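Why is metal shiny?

Look at a spoon. See your face? Upside down maybe, or all stretched out. Now look at a wooden spoon. No face. Same kitchen, same light, so what's going on?

Light travels in straight lines, super fast. When it hits something, some of it bounces off. That's how you see anything at all. Wood and cloth are bumpy, even when they feel smooth, so the light bounces every which way. Messy bounce = dull.

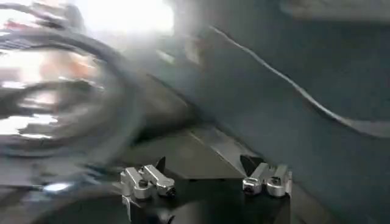 Polishing means rubbing the bumps away. Tiny ones, way too small to feel. You start with rough paper, then finer, then finer again, and at the end a soft cloth. Now the light bounces off all together, in one direction, and you get a bright patch called a highlight. The silver metal blocks have white highlights on their rounded edges and gray shading too. The white bits are where lots of light bounces to you. Gray bits, the light went somewhere else. Round edges are good at catching light becuase they face lots of directions at once.

What about holes? A small hole in shiny metal looks dark. Light goes in and not much comes back out.

Try it! You need a old coin, a soft cloth, a flashlight. (Ask a grown up before you rub any coin, some are worth keeping the way they are.)

1. Shine the flashlight on the coin. Look for the brightest spot.
2. Rub one half for 20 minutes. Yes, 20. Swap hands.
3. Shine it again. Which half is brighter?
4. Tilt it slowly. Where does the bright spot go?

Draw what you saw.

New word: REFLECT. To bounce back.

Next page: Why does metal feel cold?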